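Home | Kitchen | Laundry | Shelves & Paper | Workbench | Ask Us

Print this page | E-mail this page

Keeping Manga and Comics in Decent Shape at Home: What's Worth Doing and What Isn't

Tiziana Sanna
October 17, 2020

I get more mail about paperbacks than about drains these days, and most of it is about manga. People have a shelf of it, the shelf is turning yellow, and somebody on a message board has told them to buy something. I own a lot of the stuff myself (mostly old shojo, mostly bought used) and I've tried a good share of the cures. I don't think much of them. What follows is what I do now and what I quit doing.

Yellow pages

They're going to turn yellow. Cheap paper does that, and the big weekly and monthly magazines are printed on the cheapest paper there is. I've read that you can lay dryer sheets between the pages, or bake the book at a low heat, or leave it in the sun to bleach. The sun is what does a lot of the yellowing in the first place, so I have no idea who came up with that one. Baking dries out the glue and you end up with a handful of loose pages. The dryer sheet left a greasy patch on my copy of a school romance I didn't like very much, which is why I picked it for the test.

Some sellers sand the edges. It does make the block look whiter from the outside. It also takes paper off the book, leaves a rough feel, and puts fine dust into the gutters that you'll be blowing out for weeks. If you buy used and the edges look suspiciously bright while the insides are the color of tea, that's what happened. I wouldn't do it to a book I meant to keep.

What does slow things down is dull. Keep the shelf off the wall that gets afternoon light. Pull the curtain. Don't put the bookcase over a heater.

Plastic sleeves

Reader Smaranda Pîrvu wrote in to say she had wrapped every volume she owns in Omon sleeves, the kind with the fold-over flap, and wanted to know if she'd wasted her money. In part, yes. A clear sleeve is good for keeping the jacket from scuffing when you pull a book in and out. It won't do a thing about the paper inside, whatever the package says about "archival" this and that. Any company can print that word on a bag. Look for the type of plastic instead. Polypropylene and polyester are fine. Soft vinyl that smells like a shower curtain isn't, and it can stick to the ink on a glossy jacket.

She also asked about taping the flap shut. Please don't. Sooner or later the sticky strip catches the cover as you slide the book out, and then you have a torn cover in a very clean bag.

My own rule is to sleeve the ones I'd be sorry to lose and leave the rest alone. A run of 30 volumes in sleeves takes up noticeably more room than the same run without, and slides all over the place when you stack it.

Price stickers

Warm the sticker with a hair dryer on low, held a hand's width off, and lift one corner with a fingernail. Go slowly. If it starts to bring color with it, stop and warm it again. On a glossy jacket, a tiny dab of lighter fluid on a cotton swab takes off the leftover gum, with the window open and nothing lit. On a matte or uncoated cover don't use any liquid. You'll get a stain shaped like the sticker.

I bought a bottle of Kitier label remover on a friend's say-so. It smelled of oranges and cost more than the book. It worked just as well as lighter fluid, and I wouldn't buy it again. Peanut butter, which also comes up a lot, is oil. You are rubbing oil on paper.

Musty smell

Stand the book up, slightly fanned, in a dry room with the air moving. Turn it around every day or two. If that doesn't do it, put the book in a lidded bin with an open dish of baking soda, with the dish well away from the book so it can't tip over onto the pages. Leave it for 30 days. Most people give up after three and then tell me it doesn't work.

It doesn't always work, mind you. Cigarette smoke fades and never quite goes. Perfume is worse. And if there's fuzz on the paper, that's mold, and I'd throw the book out before I'd bring it near the others. I know how that sounds to anyone who hunted for the thing for years. I still would.

Spraying it with fabric freshener gets you a musty book that is now damp.

Boxes and shelves

Fat collected editions are hard on shelves. A 300-page volume isn't much in the hand, but a full row of them will bow a cheap board by November if you load it in the spring. Check with a ruler laid along the edge. If you can see daylight under it, flip the board over or move the row to the bottom.

For double rows, lift the back one on a length of scrap lumber so you can read the spines. The Gestel people sell a molded riser that does this. I've seen it and it's a step. Lumber is cheaper.

Cardboard boxes are all right for a move and poor for anything longer, especially on a basement floor. If they must go down there, get them up on blocks.

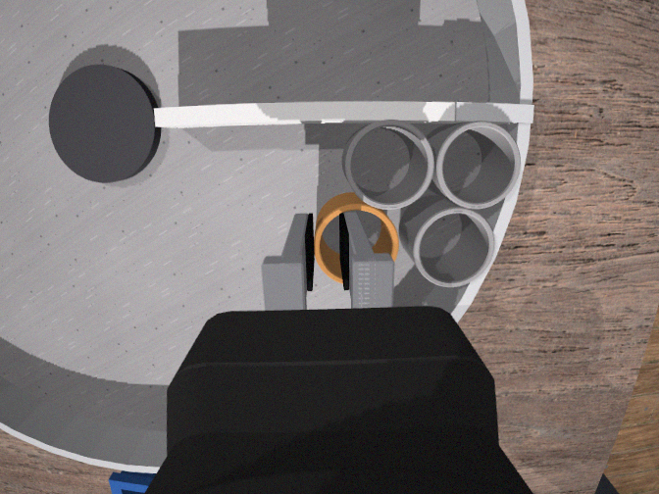
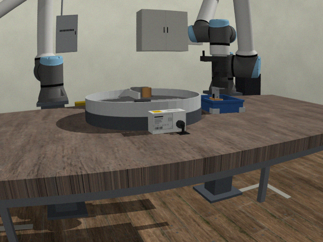 Silica gel packets are the other thing everyone swears by. They do soak up damp, up to a point, and then they're full and just sit there. Saving the packets out of shoe boxes and tossing them behind your books gives you a lot of packets behind your books, most of them used up before you ever got them. If you want to use them, buy the kind that changes color, put them in a closed bin where they have a chance, and dry them out when they turn. On an open shelf you're trying to dry the whole house.

The same goes for the little Dai plug-in dehumidifier that gets recommended in the comics groups. I ran one in a closet for a season. It gathered a bit of water in the bottom of its cup. A closet door left ajar did as much as far as I could tell, though I'll admit I didn't measure it with anything but my nose.

Bent corners and wavy covers

Put the book between two sheets of plain white paper, then under something flat and heavy, and forget about it for a couple of weeks. No iron. I've read the instructions with the damp cloth and the low setting, and maybe a person with steadier hands than mine can do it, but the one jacket I tried came out shiny on one side and the lamination bubbled. A crease that has cracked the ink is there for good. Coloring it in with a marker looks fine at arm's length and awful up close, and if you ever sell the book you'll have to own up to it.

Loose pages I tip back in with a very thin line of white PVA glue, waxed paper on both sides, and weight overnight. Clear tape turns brown and lets go, and takes some of the page when it does.

Print this page | E-mail this page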